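Search
Search this site
Type and press Enter
Home textiles
3 min read

Bedding makers promise "cooler" sheets. The test behind the claim is thin

19/07/2023

Bedding brand Clavex says its new line of fitted sheets will keep sleepers cooler through the night, and it has put the word "proven" on every package. The test report it released this week leaves a lot of room for doubt.

The sheets went on sale at a higher price than the company's regular line. Clavex says the difference comes down to a finish called Tretus, which it buys from an outside supplier and applies to the fabric before it is cut. The company would not say what is in the finish, and would not say how much of the higher price it accounts for.

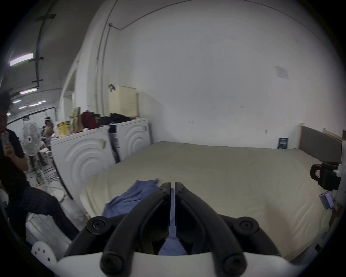

Consumer Desk | Home and Household Team

The trial was run in March by Binton, a product testing firm that Clavex hired and paid. It gave 52 people a treated sheet to use at home and asked them to fill in a short form each morning. Most of them said they felt cooler than usual. Binton calls this a "strong result."

There was no group sleeping on plain sheets. Everyone in the trial knew they had been given the cooling version, and everyone got to keep it. People who are handed a free sheet and told it will feel cool are likely to say that it feels cool. The report gives no bedroom temperatures, and it does not say whether anyone ran a fan, opened a window or swapped a heavy comforter for a light one.

March is also an odd month to pick. A sheet that feels fine in early spring has not been asked to do very much, and the ads for the new line all talk about summer.

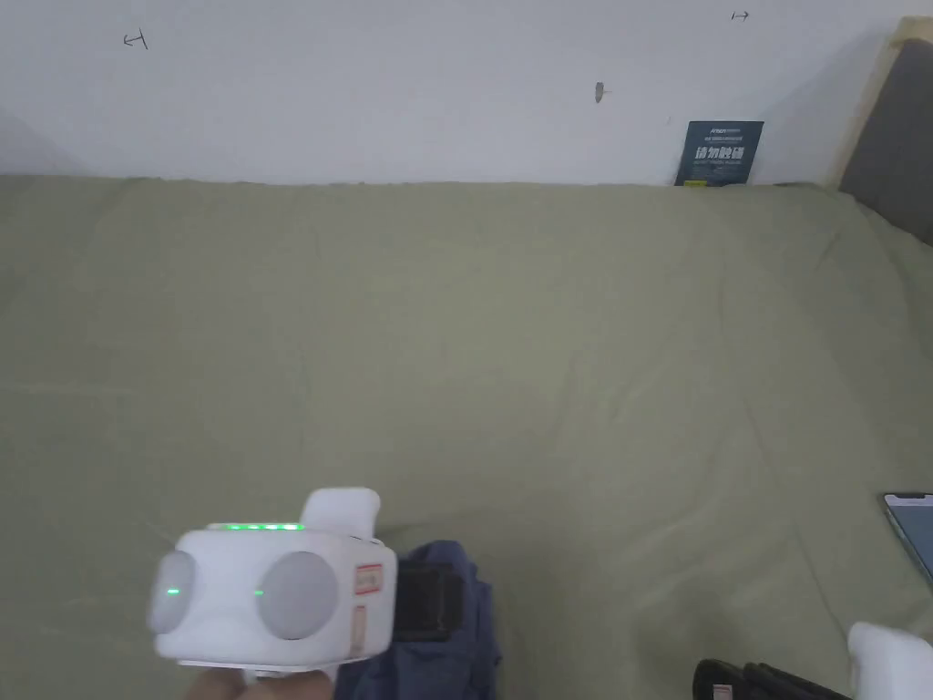
Then there is the question of washing. The package says the finish lasts for 100 washes. The report says the lab stopped at 50, and that the higher number is "projected." Clavex confirmed this in an email and said it was confident in the estimate. It did not explain how the estimate was made – or why the package does not use the word "projected" as well.

Anyone who washes a sheet once a week would pass the lab's stopping point in just under a year. After that, buyers are going on the company's word.

Kovács, a rival brand that sells plain cotton bedding, has been quick to call the claims empty. That should be taken with some care too. Kovács has its own sheets to sell, and its website describes them as "naturally cooling" without any test at all. When we asked for one, the company sent a page of customer reviews.

Clavex has reviews of its own, and likes to mention that it has collected 3,684 of them. We asked how many came from people who got the product free or at a discount. The company said it does not track that.
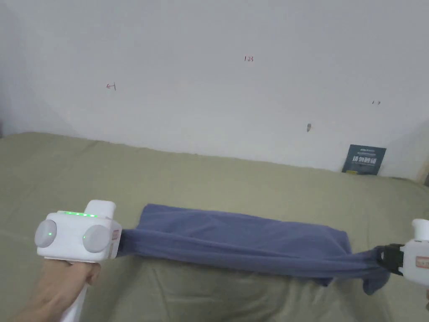
None of this shows that the sheets don't work. Thin fabric with a loose weave does let heat out faster than thick fabric, and the new line is lighter than the one it sits beside in stores. But a lighter sheet would feel lighter with or without a special finish, and the trial did nothing to separate the two. A simple test would have given half the group the same fabric untreated, with no label, and compared the forms at the end.

Binton said a second study with a comparison group is "under discussion." It gave no start date and would not say who would pay for it.

Clavex said the packages will stay as they are for now. Shoppers who bought the sheets and are unhappy with them can return them within the store's normal return period, though the company said opened packages may be refused.

Filed under: Bedding, Product claims, Shopping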